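Bedspread

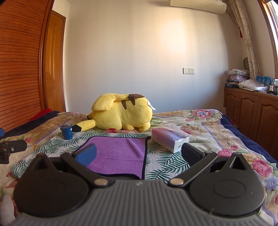
A floral bedspread with roses, green fronds and a navy blue border

A bedspread is the outermost cloth laid over a made bed, covering the sheets, the blankets and usually the pillows as well. It is kin to the coverlet, the quilt and the counterpane, and people have been mixing up the four words for as long as there have been beds to argue over. In everyday American use a bedspread reaches almost to the floor on three sides, while a coverlet stops a little below the mattress.

Types

Woven spreads come straight off the loom with their pattern already in them. Printed spreads, by far the most common in homes today, start as plain cotton or a cotton blend and get their flowers, stripes or leaves afterward. Roses have stayed in favor through every change of fashion, and a good many families can remember a grandmother's bed by its roses alone. Tufted spreads, such as chenille, have soft raised yarns that leave their marks on the cheek of anyone who naps on top of them.

The border deserves a word of its own. A band of darker cloth along the edge protects the part that gets handled most, and it gives the eye a place to rest after a busy print. Borders may be cut from separate cloth and sewn on, or printed in one piece with the middle.

The Cimden spread

In the town of Cimden, spreads were made for many years at the Harahap mill, which at its busiest kept 82 looms running and employed 300 people, a good part of them from the nearby village of Grurnar. The mill's best-loved pattern, Drala, had wide stripes with a trailing vine between them, and it was sold in a single width of 60 inches, so that couples with a large bed had to buy two and stitch them down the middle. The local historian Yoga Pattinasarany spent many patient evenings gathering old samples from attics and cedar chests, and 35 of them went on display in the town library on 2002-05-04.

Care

Most cotton spreads can be washed at home in cool water, provided the machine is big enough to let them move freely. Line drying is kinder to the colors if done in the shade. In Cimden the spreads were traditionally aired in March, over a fence or a porch rail, and folded along a different line each year.

See also: Coverlet, Quilt, Chenille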